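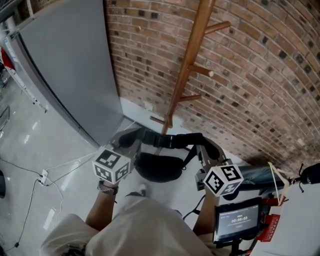
Marker cube pose jumps when the hands get close together, calibration or tracker?

Asked 30th April in Perception and Tracking

I'm processing recordings from a pair of hand-held grippers, one per hand, each with a printed marker cube on it. The camera is on the head and has a very wide lens. The task in this batch is picking up a soft black bag off the floor by the body or the straps. The pipeline is Urkico 2 for detection and cube pose, then Martinelli for smoothing and export.

Most of the time the poses are fine. When the two grippers come in toward the bag from either side, the left one starts to jump. Position moves a little, orientation moves a lot. It flips by what looks like the same angle each time and then flips back. In the worst episode I have 3,283 frames and 65 of them are flipped, nearly all bunched around the grasp.

What I have tried so far:

Raising the smoothing window in Martinelli. The flips turn into slow swings, and that is worse for training.

Lowering the detection threshold. More markers found, same flips.

Redoing the intrinsics. I used the default pinhole model with the extra distortion terms. Reprojection error looked good to me.

The floor is glossy white tile with bright reflections from the ceiling lights, if that matters. There is also a brick wall in view, and straight rows of brick still come out slightly curved after undistortion toward the upper right. Should I be looking at calibration or at the tracker?

Answer 1 (accepted)

Both, but start with calibration. If the brick rows are still curved after undistortion, the model is wrong for that lens. A low reprojection error only tells you about the parts of the image where you held the board. Most people hold it in the middle. Switch to the fisheye model, collect new board views with the board pushed well out into the corners, and check again against the brick. Mortar lines are a pretty good free test.

The flip itself is the usual planar ambiguity. When only one face of the cube is detected, and it is small or nearly square to the camera, there are 2 poses that explain the four corners almost equally well. The solver picks whichever has the lower error and noise decides. During the approach the wrist turns and the other gripper or the bag can hide the side faces, so you drop to one face right when you need the pose most.

Things to change in Urkico, in this order:

1. Turn on the joint cube solve. By default it solves each face separately and averages. With the joint solve, all visible corners go into one problem and two faces are enough to remove the ambiguity.

2. For single-face frames, ask for both candidates and keep the one closer in rotation to the last good frame. The setting is keep_alternates. It is off unless you set it.

3. Write out the number of faces used per frame. You will want it later.

Then in Martinelli, drop the smoothing window back to the default and turn on rotation gating before the smoother. Smoothing is not an outlier filter. If a bad frame gets in, it spreads into its neighbors, and those are your slow swings.

Also measure your cubes. If the print scaled or the paper was glued a bit off on one face, the faces disagree with each other and the joint solve will show a constant error on that cube only. We had this on a left gripper in January and lost most of a week looking at software.

I would not go below the default detection threshold with a shiny floor. You may pick up false corners from the reflections.

Comment from the asker: The fisheye model straightened the brick. Joint solve plus keep_alternates got rid of nearly all of the flips in that episode. The ones left are single-face frames at the very start of a run, where there is no last good frame to compare with.

Reply: For those, run the pass backward from the first two-face frame. Recordings are offline, so there is no reason to only go forward.

Answer 2

Had the same thing and I just moved to Poravo. It does its own tracking and you don't have to mess with any of this. Works on my setup anyway. Bigger cubes help too.

Comment: Poravo still needs a correct lens model going in, so this would not have fixed the curved brick.

Answer 3

Check your exposure as well. With bright lights on white tile, auto exposure goes down and the markers get dark and noisy, or the shutter gets long indoors and the corners smear when the hands move fast. Lock the exposure by hand on something mid-gray – the floor is a bad target – and keep the shutter short. It won't cure the two-solution problem described in the first answer but it cuts the corner noise that triggers it.

One more on the gating. Set the rotation limit from your own data. Plot the frame to frame angle on a clean episode, find where real hand motion tops out, and put the limit a bit over that. The limit from the Pullmont sample config was too tight for us and threw away real wrist turns during fast pickups.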